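**Pinza Nendovach: los dedos no sueltan bien las piezas pequeñas** — abierta, prioridad media

Hola, gente de soporte de Merska. Vuelvo a abrir esto porque la respuesta anterior (reiniciar y recalibrar) me sirvió un rato y luego otra vez a lo mismo. Os lo cuento con calma, que la última vez escribí con prisas y me dejé la mitad.

Tengo el kit de mesa Pallano con la pinza Nendovach y lo uso con cositas de cocina de juguete, tabla de cortar incluida. El brazo va de maravilla, eso quiero decirlo antes de quejarme. El problema es la pinza: cuando le mando abrir del todo después de coger algo pequeño, se abre un poco, se para, y al segundo da un tironcito y termina el recorrido. Con la pieza a media altura, imaginaos, sale disparada hacia cualquier lado.

**Lo que ya he probado**

- Reiniciar el controlador, con el cable fuera un minuto largo.
- Recalibrar el cero con los dedos cerrados, tal como viene en la guía rápida.
- Bajar la fuerza de cierre al 40 %. Mejora algo, pero entonces se le resbalan las cosas lisas.
- Cambiar el cable de datos por el de repuesto que venía en la caja. Igual.
- Limpiar los dedos con un paño seco y volver a apretar los tornillos de montaje (uno estaba flojillo, lo reconozco).

Si repito el ciclo de abrir y cerrar en vacío casi nunca falla. Con pieza, sí. En una tanda de 41 agarres se me quedó enganchada 5 veces, y todas con objetos pequeños. Con los grandes, ni una.

Otra cosa que me escama: el panel me marca "cerrado" cuando todavía queda una rendija entre los dos dedos. Estrecha, pero se ve la superficie de debajo por ella. No sé si es normal en este modelo o si el cero se está yendo otra vez. 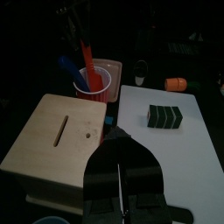

*Publicado por el titular de la incidencia · sábado, 18:20 · vía formulario web*

Tenía la pinza por delante de la tabla, entre la caja de madera y el bloque verde. Fijaos en la parte baja de los dedos, en esa línea clara que queda entre los dos, y decidme si os parece aceptable. Ya sé que hay poca luz en la mesa; si necesitáis otra con más lámpara, me lo decís y la hago.

También probé los dedos de goma de Rajput, que me los habían recomendado en un foro para este kit. Agarran muchísimo mejor, ¡pero el tirón al abrir sigue ahí! Los quité y volví a los negros de serie para no mezclar problemas, así que todo lo que os cuento arriba es con los originales.

Mis dudas, por orden de lo que más me urge:

1. ¿Hay un firmware posterior al que trae el kit? La aplicación me dice que está al día, pero en febrero me decía lo mismo y luego resultó que había uno nuevo que se instalaba a mano.
2. ¿Se puede bajar la velocidad de apertura sin tocar la de cierre? En el menú solo encuentro una barra para las dos cosas.
3. Si hay que mandar la pinza, ¿puedo enviar solo la pinza, o tiene que ir el brazo entero? Me da una pereza tremenda desmontarlo todo.

Por si alguien está leyendo esto mientras decide si comprar el Pallano: yo lo volvería a comprar. Se monta en una tarde, el brazo repite muy bien las posiciones y la aplicación se entiende sin saber programar. Lo que le pido es que la pinza esté a la altura — ahora mismo es la pieza floja del conjunto — y que la guía explique mejor la calibración, que son 2 párrafos y un dibujo minúsculo.

**Añadido, 21:05.** He dejado la pinza apagada un par de horas y el primer ciclo con pieza ha salido limpio. El segundo también. Al rato, otra vez el enganchón. ¿Puede ser cosa de temperatura del motor? Os adjunto el registro completo de la aplicación, con las dos sesiones. Mientras tanto sigo con la fuerza al 40 % y sin tocar nada más, para que tengáis algo con lo que comparar cuando lo miréis.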